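April, late, kitchen table

Rained again from four in the morning. I got up and moved the seedling trays under the eave, then couldn't get back to sleep, so I did the accounts for the choir trip. We have $1,521 in the kitty, which covers the ferry to Morkport for everyone and most of the hall. Lizeth Echeverri thinks we should ask for a bit more from each person and be done with it. I would sooner cut the second night.

Walked down to Lo Presti for bread at seven. They were out of the seeded loaf and I took a white one.
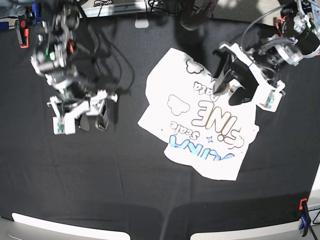 Meron Fikre rang while I was eating. She has a cold and won't sing the alto line this week, which leaves Aaliyah Tremblay on her own for the slow piece. Aaliyah can hold it, but she goes flat when she is nervous and she knows it. I said I would stand at her end and hum the note before we start.

Practised my own part after that, 40 minutes, mostly the page where the tenors come in early. My breathing is still poor there. Bevan says to mark the breaths in pencil and stop guessing, so I have pencilled them in. 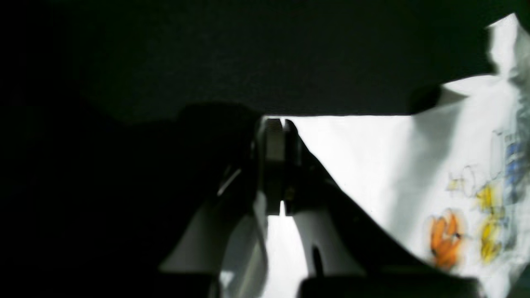 Lunch was the rest of the lentils. Afterwards I cleared the hall cupboard looking for the black folders and found 30 of them in a carton behind the heater, along with the old programme from the Wevomeck concert. I had forgotten we did the Easter set there. The colour has gone out of the cover and my name is spelled wrong inside. I kept it anyway. The folders smell a bit musty and I have stood them open along the sideboard to air.
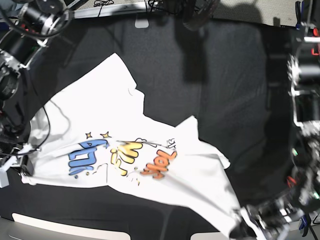

Evening

Rehearsal ran long. Manouchehr Naseri had us do the opening over and over until the consonants landed together, and by nine my throat was sore. Bevan drove me home. We talked about his knee.
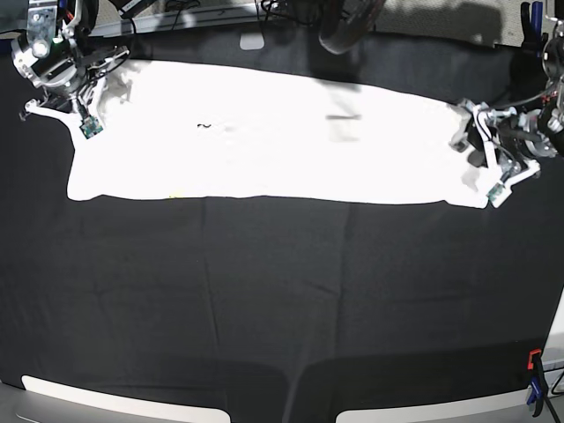
Do I still want to do the solo? I do, if it stays in the lower key, and I'll tell Manouchehr so before he prints the programme.

Trays back out tomorrow if it's dry. Ring the ferry office.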